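Pulside Network Opens Nominations for Its Reader-Chosen Blog Awards

14 comments | Share

The Pulside network of personal and craft blogs will accept nominations for its annual awards through the end of October. Halima Khaemba, who coordinates the program, said the format had been revised after last year's round, in which several blogs were passed the same badge many times over.

"A blogger may now accept a badge once and pass it to up to 9 others," Khaemba said. "We ask that each nominee be told by comment or by email. Last year a number of people learned of their nomination months afterward." 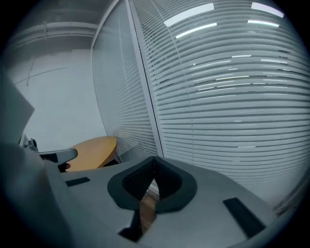 The network has 200 member blogs, of which 90 took part in the previous round. Khaemba attributed the modest turnout to the length of the questionnaire attached to the badge. It has been cut to 11 questions, and members may leave any of them blank.

Faith Mugo, who writes the household blog Brernico, received the Massawe badge for new writers last year. She said the award had brought her regular readers from outside her own circle.

"I had been posting for most of a year with very few comments," Mugo said. "After the badge, people began to write back, and some of them still do."
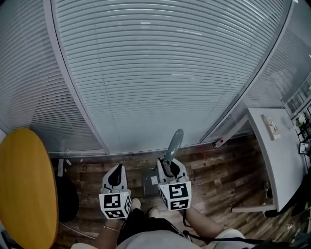
Mugo will help review entries in the new category for swap hosts, which is sponsored by the yarn shop Zareten. Hosts must show that every parcel in their swap was matched with a sender.

"A swap depends on the host keeping good records," she said. "I would like to see that work recognized."

Nomination forms are available to members from the network's awards page.

3 shares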